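About Pralix

Pralix makes and rents hand-held gripper kits, and runs a recording service for companies that train robots on household work. 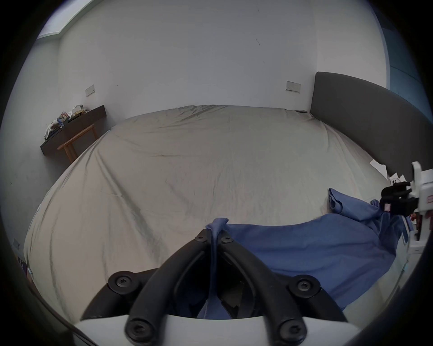

We started with one product, the Vusel hand gripper, and most of what we do still comes back to it. A person holds one Vusel in each hand and does an ordinary job with them: folding a shirt, clearing a counter, putting shoes on a rack. A camera on the tool records the job from close up. Our customers use those recordings to teach their own robots the same kind of work.

We do not build robots. We get asked this often enough that it seemed worth putting near the top of the page.

How the company began

Pralix was founded by Nektarios Sarantis and Evangelia Kyriakidis. They had been working together on a laundry folding project, where the usual way to collect training data was to steer a full robot arm from a desk. It was slow, and the arm could only be used where it was bolted down. Every towel in the data set was folded on the same table under the same lights.

Nektarios built the first hand gripper from printed parts so that he could fold towels at home in the evening. It was heavy and the fingers drifted out of line after an hour. Evangelia redesigned the linkage, moved the weight back toward the wrist and wrote the first version of the software that lines up the left and right recordings. That pair was used for 400 sessions before it was retired. It now sits on a shelf by the front door of our workshop in Zandivport.

What we offer

The Vusel kit

The standard kit is a matched pair of grippers with cameras, a charging dock, a carrying case, a calibration card and spare finger pads. Setup takes one person. The cameras have a very wide lens, so a recording takes in a good part of the room as well as the fingers. Customers who want a narrower view can crop it later in the software.

The linkages are held with star-drive bolts. A driver comes in the case. If a pivot feels loose, tighten it before the session and run the calibration again. We would like people to do this themselves, and the manual has drawings for each joint.

The kit can be bought outright or rented by the month. Renters get the same hardware as buyers, checked and recalibrated between customers.

Recording service

Some customers want recordings and have no wish to run sessions. For them we send our own operators. We have 6 trained operators on staff, and they work in real homes, with the agreement of the people who live there. A typical order covers one group of tasks, such as bedding and clothes, spread over a number of homes so that the rooms, furniture and lighting change from one recording to the next.

We don't tidy homes before recording. A robot that is going to pick up clothes will meet beds with creased sheets and shelves with packaging on them, and the data should have the same things in it. We do ask residents to put away mail, medicine, family photos and anything else they would not want recorded. The operator goes through the room with them before starting.

Panagiotou, our review software

Panagiotou is the program we use to check recordings, and it is included with every kit. It plays the left and right cameras side by side, marks sections where tracking was lost, and lets a reviewer label the start and end of each step. Files can be exported in the common formats. Customers who already have their own review tools can skip it and take the raw files.

The current version can hold up to 3000 recordings in a single project. Larger jobs need to be split, and we will help with that.

Soft items

Cloth is the part of the work we know best. It is also where most first-time users have trouble. A shirt does not keep its shape, so two people asked to fold the same one will start from different corners and both be right. We train operators to begin with a pinch on one edge, find the matching edge with the other hand, and lift only as far as they need to. Fast movements look fine to the eye and come out poorly in the recording.

The finger pads matter too. The standard pads work well on cotton and toweling. Thin, slippery fabric is harder, and we sell a softer pad for it. We have not found a pad we like for heavy blankets - the fingers can hold them, but the operator's wrist gets tired quickly. If your project is mostly bedding, plan for shorter sessions.

Where we work

The workshop and office are both in Zandivport, in the same building. Assembly, repairs and operator training are on the ground floor and software is upstairs. Kits are shipped from here. The recording service covers Zandivport and the towns close by. We can travel farther for larger orders, and the quote will show travel as its own line.

Privacy

Residents sign a plain consent form before any session and get a copy to keep. They can stop a session at any point. If they change their mind later, they have 2 weeks to tell us and we will delete the recording before it goes to the customer. Faces picked up by the cameras are blurred during review. Street addresses are not included with the files.

Demos and questions

We hold demo sessions at the workshop by appointment. Bring an item your team has had trouble with, if it fits through the door, and you can try the grippers on it. Prices for kits, rental and spare parts are sent on request, and repair bookings go through the same contact form.

Page last updated 14 April 2025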